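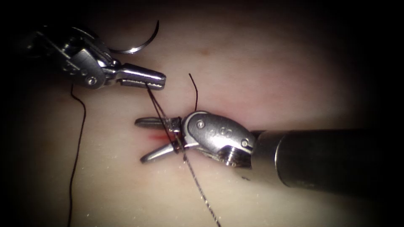 Unit 5: Skin and Wound Healing
Handout for the evening section, Nalesura Community College

Read this before the August lab. Bring it with you, as the diagrams on the back are not in the textbook.

Layers of the skin

Skin has two main layers. The epidermis is the outer one. It has no blood vessels and gets what it needs from the layer under it. New cells form at the bottom and are pushed upward, filling with keratin as they go. The dermis is thicker and holds the blood vessels, nerves, hair roots and sweat glands. Most of its strength comes from collagen. Below the dermis is a layer of fat and loose tissue, which some books count as part of the skin. We will not.

A scrape that stays in the epidermis does not bleed. If there is blood, the dermis has been reached.

Stages of healing

Bleeding stops first. The vessels narrow, platelets stick to the damaged wall, and fibrin forms a net that holds the clot in place.

Inflammation overlaps with this. Neutrophils arrive within hours and macrophages follow. The area is red, warm and swollen. Students often write that inflammation means infection. It does not, and this costs points every term.

Next is the growth stage, usually counted in days to weeks. Fibroblasts lay down new collagen, small vessels grow in, and skin cells move across the gap from the sides. The grainy pink tissue seen in an open wound at this stage is called granulation tissue.

Remodeling is the slowest stage and can go on for more than a year. Type III collagen is replaced by type I. A scar never quite gets back the strength of the skin it replaced.

Closing a wound

Primary intention: the edges are brought together with stitches, staples or glue. Narrow scar.

Secondary intention: the wound is left open and fills from the bottom. Wider scar, longer time.

Terms to know: keratin, collagen, fibrin, platelet, macrophage, fibroblast, granulation tissue

Written work

Pick one stage and explain what would go wrong if it were skipped. 200 words, typed, 25 points. Hand in at the start of lab.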